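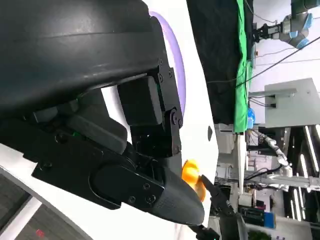
Figure 1. A finger and an angled jaw closed on a small orange object, with other arms and bench equipment behind.

Unit 4: What does the hand cost after you have bought it?

Welcome back, and thank you for sending your draft budgets in before the break. I read every one of them, and I enjoyed them more than my family thinks is healthy. Most of you priced the arm beautifully and then gave the hand a single line near the bottom, so this week we are going to stay with the hand for a good long while.

Look at the textured fingertip in Figure 1. It has a fine dotted grip surface, and a surface like that belongs on your parts list as something you expect to replace. The same goes for the screws, the brackets and the cables. Please put them under "running costs" and keep them out of "purchase", or your second-year budget will look wonderfully cheap and you will be back in someone's office in January asking for more.

For our exercise we use the Wodmont lab plan, drawn up by Yolanda Benítez. She has two quotes on her desk:

Fondstead hand: $888 a year for the service plan, fingertips included.
Moya hand: no service plan. Fingertips are $218 a set, and a repair visit is $200.

Suppose the lab wears out three sets a year and calls for one visit. Moya then comes to $854, a little under Fondstead. Add one more visit and it comes to $1,054, and the order flips. Try it with two sets and two visits as well, and write down which number you trust least – that is usually the one worth a phone call to the supplier.

Now the part people forget, and I include myself (my first lab budget had no line for a table!). An arm needs a place to be mounted, room to swing, and somewhere for its cables to go. If you have several arms in one room, as in the background of the figure, draw the reach of each one on the floor plan before you order the next. Curtains, backdrops and extra lighting are small purchases, but they add up, and they take up floor.

Inmaculada Villanueva's rule at Bratik was to hold back 10 percent of the whole budget until the first month of real work was over. I have borrowed it ever since.

For next time: redo your own hand budget over three years, with a purchase page and a running page. Bring it on paper, please, and leave wide margins – we will be trading them around the room.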